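Westerberg Hand and Wrist Clinic – Frequently Asked Questions

Who will I see at my first visit?
New patients are seen by Helge Granström, consultant hand surgeon. Follow-up visits may be with a hand therapist.

Do I need a referral?
Self-paying patients do not. Most insurers require one, and the authorization code must reach us before the visit. 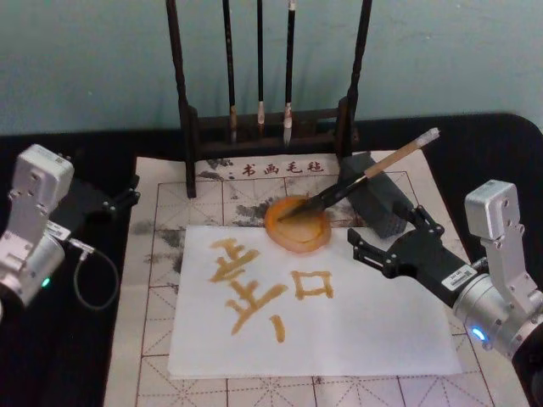 What does carpal tunnel release cost?
The fixed price is 3,283 for one hand. It covers the operation, local anesthetic, suture removal and one review. Nerve conduction tests are billed separately at 607.

Where are operations done?
Day surgery takes place at the Jondden site. Outpatient visits and therapy are at Clemari – parking is available at both.
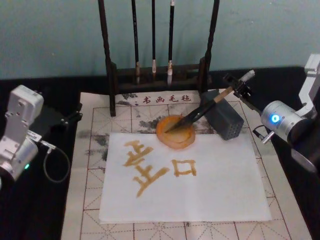 Brush and ink dish on a felt practice mat.

How long will I be off work?
Desk work is usually possible within two weeks. Manual work can take six weeks or longer. Do not drive until you can grip the wheel firmly and make an emergency stop.

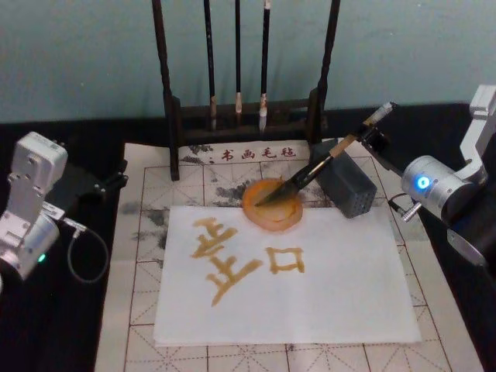
Hand therapy begins once the wound has been checked, normally 10 to 14 days after surgery. Early sessions cover tendon glides, scar massage and swelling control. Fine grip is added later, starting with thicker handles. A brush held near the upper part of its handle, as the black gripper holds it, moves the tip farther for a given tilt than one held low down, so begin with a low hold. Stop if numbness returns – and call the clinic the same day.

Page last reviewed: Thu 14 September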